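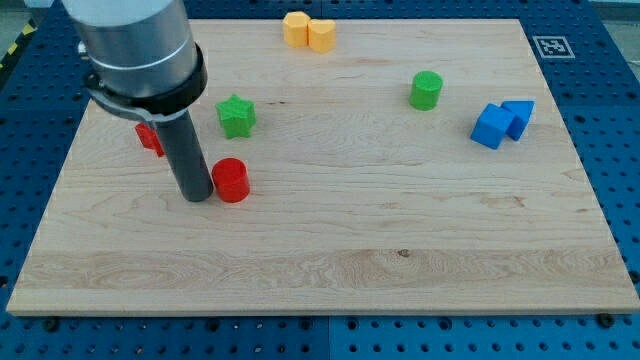

femska_d
Question on teaching pushes by remote control. I have 86 demos of moving blocks to a spot I name, all driven with a gamepad. With the tube down next to the red cylinder I lose sight of most of the red block behind it, so I slow way down. Do those slow parts hurt training?

jamel400
Yes. Mine learned to stall. Cut the pauses and keep the rest.

Delia Toma
I disagree. If you cut frames the speeds stop matching. Record again with a second view.

jamel400
Recording 1000 again isn't practical.

Delia Toma
They have 86.

femska_d
Would guiding the arm by hand be better?

neagu5
Not for this. Your hand ends up in the video.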